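How do I get old jeans soft again after line drying?

Jouko Kiiskinen
Mine come off the line stiff as a board! Any tricks?

Idalina Caldeira
Oh yes! Snap them hard before hanging, then give them 2 minutes in the dryer on low. I love how they come out (and no softener, it leaves a film).

Plillis80
vinegar
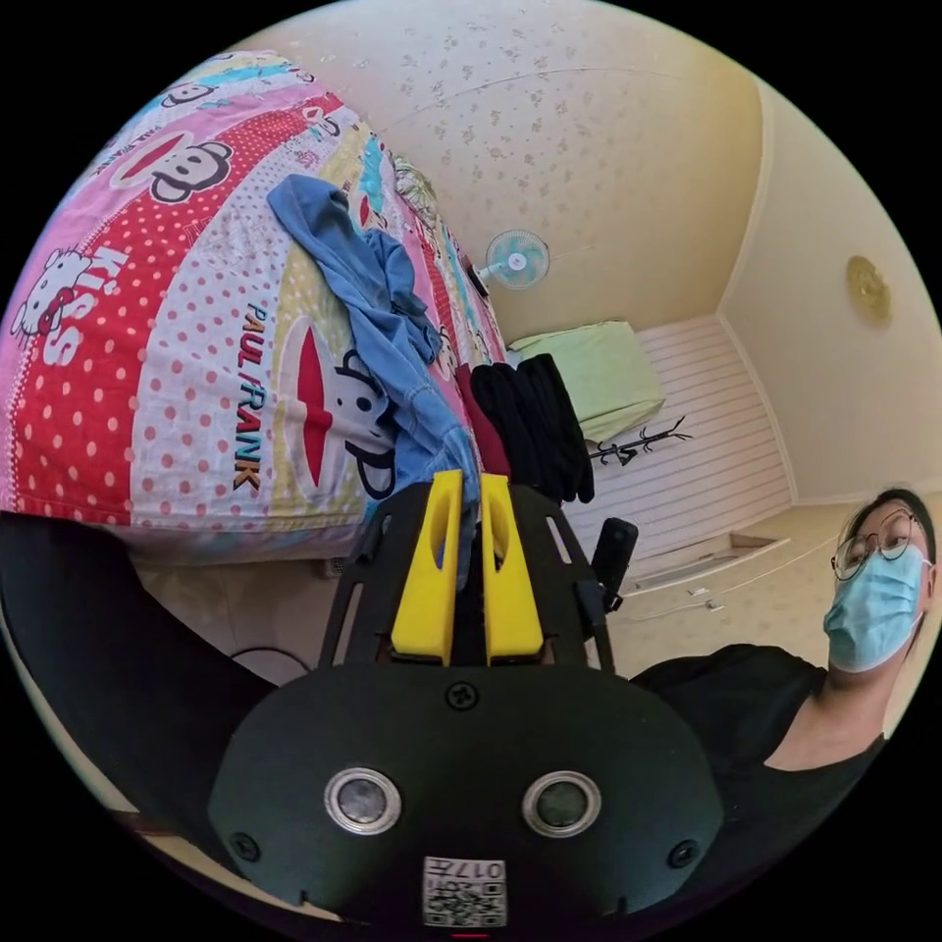
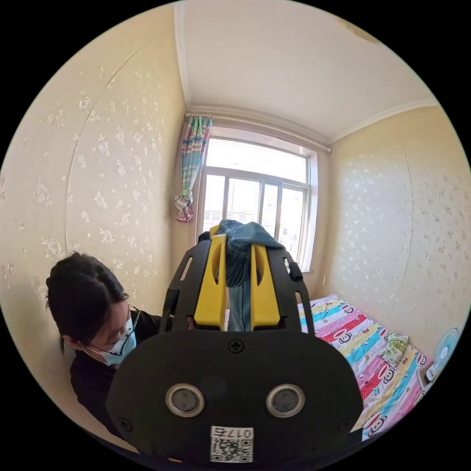
Half a cup in the rinse, I mean. Also turn them inside out, it saves the color!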